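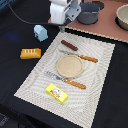

Print this page | E-mail this page

Posted in: Lab News, Safety and Equipment

Skála table back in service after cable fault

The arm at the toy kitchen station in the Skála room is running again after a fault that stopped it on and off through most of August. The cause was the cable. It had too little slack for one part of the arm's reach, and the strain was working the connector out of its socket a little at a time.

The trouble first showed up as dropped gripper readings. The arm would finish a move, the fingers would close, and the Nuleck controller would report that they were still open. In most cases the software tried the grasp a second time and carried on. Those retries were logged as ordinary missed grasps, so the fault did not stand out from the normal misses we get with small objects like the knife and the spatula.

It came to a head on a Saturday during an unattended run. The arm was carrying the toy pot from the burner to the placemat when the gripper signal dropped for 2 seconds. The controller read the hand as empty and sent the arm back down to pick up a pot it was already holding. The pot hit the edge of the counter, the force limit tripped, and the arm stopped. It stayed stopped, with the pot wedged against the trim, until the room was opened on the next working day.

There were no injuries and the room was locked at the time. Damage came to one fingertip pad and a scuff on the counter. The bigger concern is that the arm made a powered downward move on bad information. The force limit did its job, but it is meant to be the last thing that stops the arm.

What we found

Bodora, who service the arm, went through the logs with us. Of the 1736 grasps recorded at this station since the kitchen set was installed, the ones with a signal drop nearly all came from the same region, at the far side of the table next to the stove. Reaching there pulls the cable tight. When the arm comes back toward the placemat, the loop relaxes and the connector seats itself again, and for that reason the bench test at the home position passed every time we ran it.

The kitchen was moved back from its old spot earlier in the year to make room for a bigger placemat. The cable was not checked against the new layout. Our setup sheet asked for a reach check but did not mention cables, and the reach check passed.

What has changed

The connector has been replaced with a locking type and the cable has been rerun with a longer loop. The loop can sag toward the table in some poses – keep tall items out from under it when you lay out a new arrangement.

The controller no longer treats a lost gripper signal as an open hand. Any drop now holds the arm in place and asks for a person to clear it. Expect a few more stops than you are used to. Please don't turn the hold off to get through a batch.

Unattended runs are limited to 15 minutes at this station until further notice. The other Premis stations have been checked. Station 7 had the same routing and was corrected, with no sign of drops in its log.

If you move any furniture, toy or otherwise, run the arm slowly to all four corners of the work area and watch the cable as it goes. The setup sheet now has a line for this, and the old copies taped to the cabinets should be thrown out.

Anyone with recordings from this station in August should check them for retried grasps before using them. A retry with a signal drop is now tagged in the log, and the tags have been added to the older files too. Recordings with no tag are fine to use as they are.

Report stops and odd gripper behavior through the equipment form, even if the arm recovers by itself.

Print this page | E-mail this page

Contact the Premis newsletter | Copyright Premis. All rights reserved. | Back to top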